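Section 2: Before you order anything

I set up our first picking cell at Wellow, and I spent most of the budget talk arguing about the arm. Big mistake! The small stuff is what caught me out, so please price it first.

1. Measure your table. Write down the reach you need to every corner of the bin, then send it to Margus Laur before you ask for a quote.
2. Put down 700 for the gripper and 167 for clamps, cable ties and spare fingers.
3. Keep 2,000 back for cabling and mounts – you'll use it.

Note: Clamps are fine for a first bin. I'd hold off on bolting until you like where it sits. 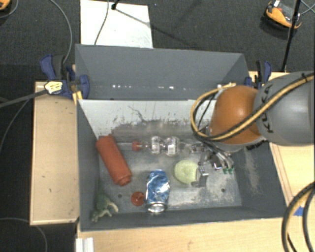
Wellow Automation Group – Bin Picking Team

4. Collect your test items. Clear bottles, crumpled cans and a soft toy or two cost next to nothing, and they'll tell you plenty about a gripper.
5. Get two bins in the same order (ours scuff up fast).

Caution: Leave slack in the cables at every joint, and power the arm down before you retie them.

Send the finished list to Jussara Meireles by the end of February.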